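The Gray Bin Gallery

Every sorting day at the Okwood reuse store ends the same way. The furniture goes to one side, the books go to the other, and whatever is left over lands in a big gray bin. In August we moved 417 items through the Wemlow Street room, and I'd like to say most of them were lamps or decent saucepans. They were bathroom and kitchen odds and ends, along with toys that have lost touch with their families.

Stenero shelving has now gone up along the back wall, so the small stuff finally has somewhere to go once it has been looked over. The bins themselves came from the old Purves warehouse and were well scratched before we got hold of them. They hold a lot and they don't complain.

Household smalls, Friday, late afternoon

A pink and white brush, a dish sponge wand with a clear handle and a blue ring at the tip, and over in the corner a small toy with a dark blue star on it. The wand has a green scouring pad on yellow sponge – a classic of the genre. I have no theory about the star.

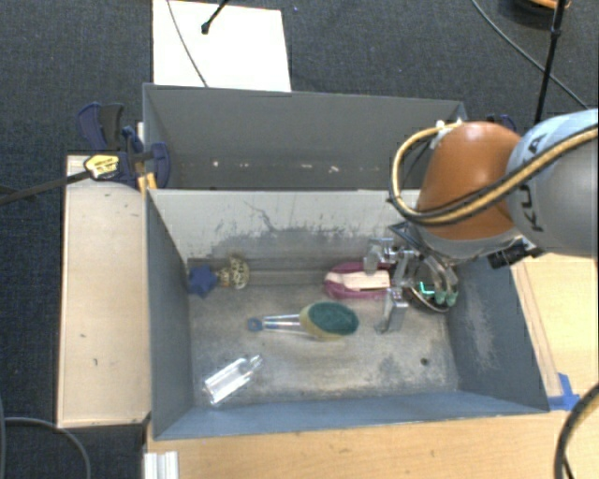 Can I donate brushes and dish wands that have been used?
Please keep used ones at home, or put them in the trash when they're done. We take them new or still in the packet, and they go out at 60 cents each on the front table.

Toys are welcome used, as long as they've had a wash and all the pieces arrive in the same bag. Drop-off is at the side door until 3 on Fridays.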